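在家练习短句默念：给刚起步的朋友

2021年4月 更新

上一篇写完静坐的坐姿以后，陆续有朋友来信，问得最多的还是那一件事：坐是坐下来了，腿也不怎么麻了，可是心里头像赶集一样，该怎么办呢？我回信回得慢，有几位等了好些日子，先在这里说声对不住。索性把我平时带新朋友的那一套办法完整写下来，你泡杯茶慢慢看，看到哪一步觉得可以试，就停下来试一试，剩下的改天再看也不迟。

我用的办法叫短句默念，许多传统里都有相近的做法，有的念圣名，有的念经文里的一句，有的只念一个词。我自己是跟 Silvan Eberhard 学的，那时他在 Semden 带小型的静修，院子建在海拔1,102米的山坡上，十月里早晚已经很冷，我们清早6点起来，裹着毯子坐成一圈，他话很少，只说“跟着句子走”。我当时一头雾水，回家摸索了好久才觉得摸到一点边。下面写的多半是我自己磕磕绊绊的经验，他若看见，大概有几处要皱眉头。

一、先选一句话

句子宜短，一呼一吸之间能念完最好。如果你有自己的信仰，从常诵的经文或祷词里取一句就很好，那句话你本来就熟，念的时候不必费力去记。没有特定信仰的朋友，可以取“我在这里”“愿心安住”这一类平实的话。意思太复杂的句子先放一放，念着念着头脑就开始做文章了，我吃过这个亏：有一阵子选了一句很美的古诗，结果每天坐下来都在琢磨平仄。

选好以后先别换。新朋友最容易在这里打转，今天觉得这句没感觉，明天听人说那句更有力量，换来换去，每一句都只认得个脸。给它3个星期，在这段日子里，不管喜欢还是厌烦，就是这一句。到期之后你如果还是觉得别扭，再换也心安理得。

二、安排时间和地方

时间上我主张早晨，起床洗漱之后、看手机之前。晚上也可以，只是累了一天容易睡着。家里有小孩的，或者上夜班的，就挑一天里最不会有人喊你的那一段，短一点没有关系，固定就好。我有位老朋友一直是在午饭后坐，坐得比我稳得多。

地方不用讲究。一把不会晃的椅子，脚能踩到地，背后有没有靠都行。有人喜欢点灯、点香，有人摆一张圣像或一块石头，这些都随你。我家那个角落旁边就是晾衣服的架子，起初觉得很不像样，后来也看惯了。房间冷的话盖住膝盖，膝盖一凉，心很快就跟着跑到膝盖上去。

三、坐下来的头几分钟

先别急着念。把肩膀提起来再放下，嘴唇轻轻合上，舌头放松，眼睛闭着或者半垂都好。听一听房间里的声音，冰箱也好，楼上的脚步也好，听见了就听见了。然后在心里说一句今天为什么坐在这里，话说得笨也没有关系，“我想安静一会儿”就够用。

接着开始念。先小声念几遍，让嘴巴记住节奏，再慢慢收到心里去。吸气时念前半句，呼气时念后半句，如果怎么都配不上呼吸，就不要配，照它自己的快慢念。配得喘不过气来反倒紧张，我见过有新朋友把脸都憋红了，还以为是进入了什么境界呢！

四、用念珠还是不用

喜欢手里有东西的，用一串珠子很合适，念一遍拨一颗。我手上这串是100颗，拨完一圈就停，用不着看钟。珠子的材质、颗数各家有各家的规矩，你所在的传统若有规定，请照你们的来。没有珠子，用一根打了结的绳子也行，我第一串就是拿棉绳自己打的，结大小不一，摸起来倒很好认。

拨珠子的手放在腿上，手指不要使劲。过一会儿留意一下，多半会发现自己已经攥紧了，松开就是。另一只手空着，手心朝上，搁在膝上。
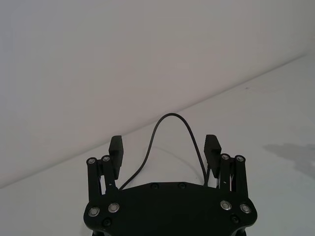 张开的黑色两指夹爪，中间空着

五、念头来了怎么办

一定会来的，请放心。买菜、账单、昨天谁说的一句话，都会挑这个时候登门。发觉自己走远了，就回到句子上，从头念起，不用追究走了多久，也不用训自己一顿。训自己的那番话也是念头，而且往往比原先那个还长。

有时候来的念头很要紧，比如忽然想起炉子上还炖着汤，那就请你起身去关火，关完再回来坐。也有时候来的是难过，平时压着的事情，一静下来全浮上来了。这种时候可以睁开眼睛，看看窗外，摸一摸椅子的扶手，念出声来也好。假如连着好些天都这样，坐完比不坐更难受，请先停一停，找一位信得过的老师或者专业的心理咨询师谈谈，不要一个人硬撑。停下来不丢人，我自己也停过一整个冬天。

至于看见光、听见声音、觉得身体变大变小之类的，来信里也常有人兴冲冲地问。我的回答总是有点扫兴：知道了，继续念。当年我也跑去向 Silvan Eberhard 报告过，他听完点点头，问我早饭吃了没有。

六、收尾

时间到了，或者珠子拨完一圈，先停下句子，安静地坐几口气，再睁眼。搓搓手，慢慢站起来。别一睁眼就去抓手机，哪怕先去倒杯水也好。愿意的话，在本子上写一两行：今天坐了，念的是哪一句，心里乱还是不乱。不必写感想，写多了容易变成每天坐着给本子找素材。

白天里也可以把句子带在身上，等车的时候、洗碗的时候、排队的时候，悄悄念几遍。开车请不要念，好好看路。

几个常被问到的小问题

漏了一天怎么办？第二天照常坐，不要补双份。补双份的人我认识好几位，包括从前的我，通常补到第四天就全盘放下了。

可以放音乐吗？起初放一点轻的没有关系，带歌词的就免了，两句话在心里打架，总是歌词赢。

家里人不理解怎么办？不用解释太多，告诉他们这一会儿请别敲门，出来以后陪他们好好吃饭。我先生到现在还管这叫“去发呆”，我也由他叫。

能不能几个人一起坐？很好啊，有伴的时候容易坚持。每人念各自的句子，不出声，由一个人看时间，结束时轻轻敲一下杯子就行，坐完一起喝茶聊天，聊什么都可以，就是别比谁坐得久。

下一篇想写怎么挑选适合慢读的经文，手边的笔记还乱着，要再等些日子。这一篇里有哪里没讲明白的，照旧写信给我，我回得慢，但都会回。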